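Etance Hand-Held Gripper: Setup and Care

Product information, revised 28/10/2023

The Etance is a two-finger gripper held and operated by hand. It is supplied by Farden fully assembled, with one set of finger pads and a hex key. The notes on this page apply to all units delivered since April.

Before first use

Open and close the fingers through their full travel several times. Movement should be even on both sides. The fingers open to a maximum of 85 mm. If one side lags, loosen the pivot screws a quarter turn, center the fingers, and tighten again in a crosswise order.

Routine care

Wipe the finger pads with a damp cloth at the end of each day. Solvents harden the pads and must not be used. Check the pivot screws every 125 hours of operation and apply one drop of Stultik light oil to each joint. Pads are to be replaced in pairs once the surface is worn smooth.

Checking grip after service

Place narrow items, such as chopsticks and spoons, upright in an open holder. Close the fingers on one item and lift it 13 cm. Repeat with eight items of different thickness. An item that turns between the fingers indicates uneven pads or a loose joint.

Repairs

Bent fingers should not be straightened by the user. Units may be returned to the Pappas service center, attention Juraj Beneš. Orders for pads and screws are handled by Gavin Swanson. 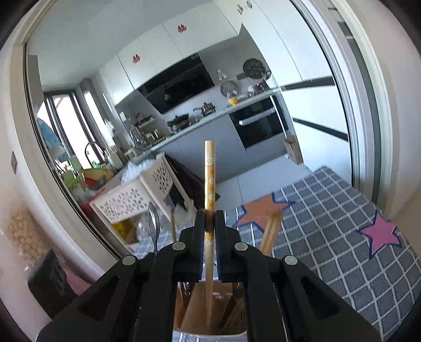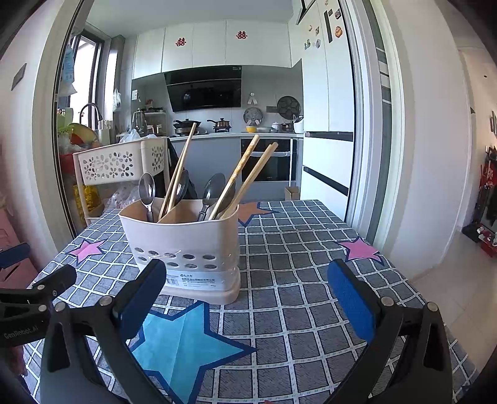 Grip check with chopsticks and spoons in a holder. First picture: fingers closed on a chopstick. Second picture: fingers open.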